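Nurkby music library opens its doors to beginners of every age

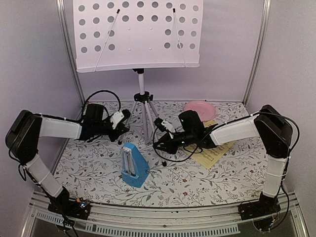 Borrow a fiddle, keep it until summer

Print this page | E-mail this page

Anyone living in Nurkby or the villages along the Lestau road will be able to borrow a musical instrument free of charge from April, when the Cistora Music Library starts lending from its new rooms above the old post office.

The library has 181 instruments on its shelves, from quarter-size violins and ukuleles to a pair of tubas that need a strong back and a patient family. Loans last 30 weeks, long enough to get past the squeaky stage and find out whether you want to carry on. Stands, metronomes and sheet music go out on the same ticket.

"I started the clarinet at 52 on a borrowed one with a cracked case, and I have not stopped grinning since," said Rosário Sampaio, who runs Cistora. "We have had grandparents asking for drums and a six-year-old who wants the bassoon. She'll have to grow a bit first – but we've put her name down!"

The collection began with a gift of brass and woodwind from the Szabó family, whose repair shop on Mill Lane closed last year. Tibor Hegedűs, who worked at the bench there for most of his life, has checked every instrument before it goes out and will be in the library two mornings a month to look at sticking keys, slipping pegs and anything that rattles.

"People bring me a trumpet and say it's broken," he said. "Nine times in ten it wants a wash. I'm happy to show them how."

Joining is simple. Bring something with your address on it, choose your instrument and sign the loan card. Under-16s need an adult with them. There is no deposit, though borrowers are asked to replace their own strings and reeds.

The opening afternoon starts at 2 pm with short sets from the Lestau Wind Band and the Nurkby school choir, followed by a have-a-go session in the back room. Tea and cake will be served all afternoon, and there is space for 200 people across the two floors. The stairs are steep, so please ring ahead if you would like to use the lift at the yard entrance.

Offers of unused instruments are very welcome – pianos excepted, as the library has no room for them.

Last updated: April

Contact: Cistora Music Library, Nurkby | © Cistora | Back to top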